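Vusden Tidy-Up Project: Frequently Asked Questions

What are you collecting?
Examples of two-armed tidying, recorded one at a time, so a learning system can pick up the skill from people who already have it. We've got 1351 recordings so far and 1066 of those have passed review. We're thrilled with that!

Do I need to know anything about robots?
Not a thing. If you can put the groceries away, you can do this. Your first 17 tries are practice and don't go into the set, so please relax and enjoy them.

What will I be moving?
Mostly kitchen sponges, plus the odd bag of chips. Sponges are a great starter object: they squash, they tip over, and they come in heaps of colours. The yellow shelf unit has a pink board on top and a blue one below it, and an instruction might be as plain as "put the yellow sponge on the pink shelf".
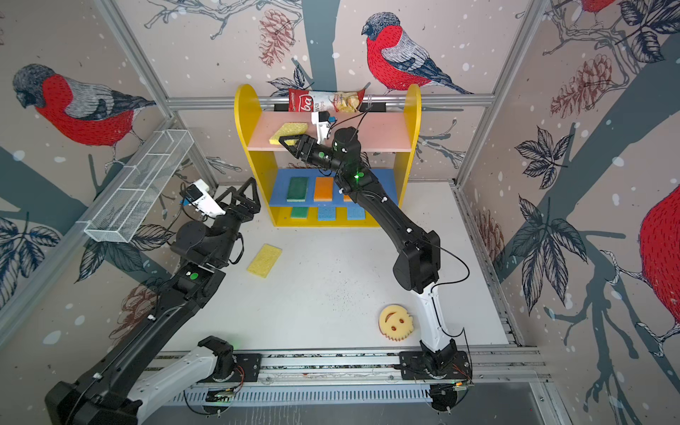 Either arm may do the job, and we love it when people mix it up. Someone who always reaches with the right arm gives us a very tidy set of recordings and a fairly lopsided learner.

Can I use the wire basket?
Yes, if the instruction on your screen mentions it. Otherwise leave it be.

What if I drop something?
Keep going! Pick it up and finish the task. Recoveries are some of our favourite recordings, and Susard, our training program, gets a lot out of them. Only press Discard if an object ends up where neither arm can reach it.

Why the busy wallpaper?
We want the system to find a sponge in front of birds and pine cones as happily as in front of a plain wall. Other patterns are in the Frei set, which opens in October.

How long is a session?
You'll be booked for 200 minutes with breaks whenever you like. Driving two arms at once is surprisingly tiring on the shoulders.

Who gets to see the recordings?
The team at Clornotier reviews every one. The wrist cameras and the fixed camera point at the workspace, and we don't record sound.

How do I sign up?
Use the booking form on the Vusden page. The next intro session is Sun 17 May, and you're welcome to come along just to watch.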